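Breakfast Corner at Plumbridge - the gallery

Welcome to our breakfast corner! We've had it up and running at the Plumbridge playroom since April, and it has become the busiest spot in the building before ten in the morning. The idea is so simple - a round table, a handful of plates, plenty of pretend food and as much time as anyone wants to set out a meal. Children lay it, clear it and start all over again, and no two breakfasts ever come out the same (pudding first is very popular).

Most of the food came out of the big Fateo box we bought last year, which had 23 pieces in it and cost us £20 at the Plekent toy sale. What a find that was! We've added bits and bobs from our own cupboards ever since, and we're always glad of more. Plates with a bit of colour go down especially well, as the little ones love deciding which food belongs on which.

We'll keep adding to this page as the menu changes, so do pop back.

A round pink slice of ham or sausage on bread, a big frilly leaf of lettuce on the square white plate and two brown patties on the blue one, with the toaster and the wire toast rack close by. We love how that green sings out against the pale yellow table! 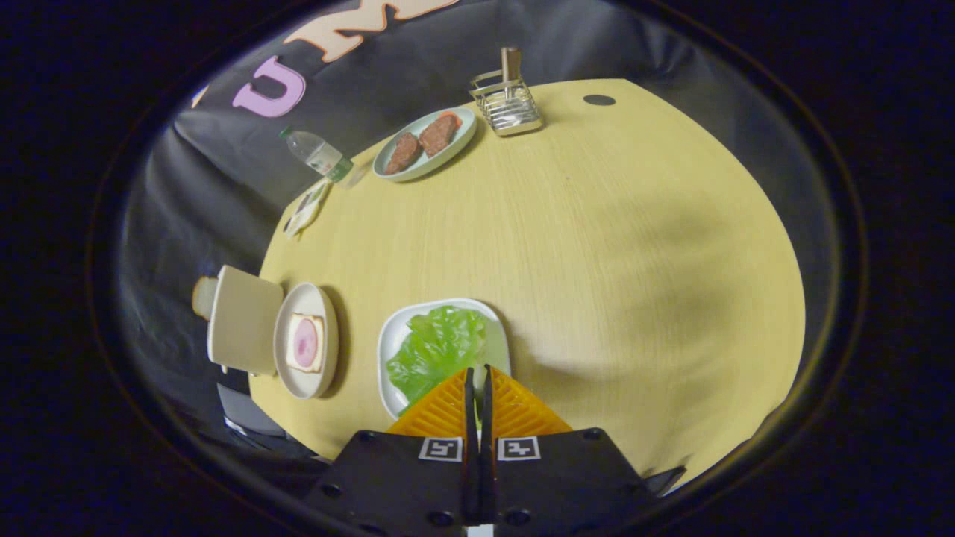 Phillips wrote in to say that the lettuce is always the first thing to go missing at their playgroup, usually into somebody's coat pocket, and that they now keep a spare leaf in the drawer. Good tip - we'll be doing the same!

Next on our wish list are some eggs, a teapot with a proper lid and a few more slices of toast. If you have any going spare, bring them along to the front desk any morning.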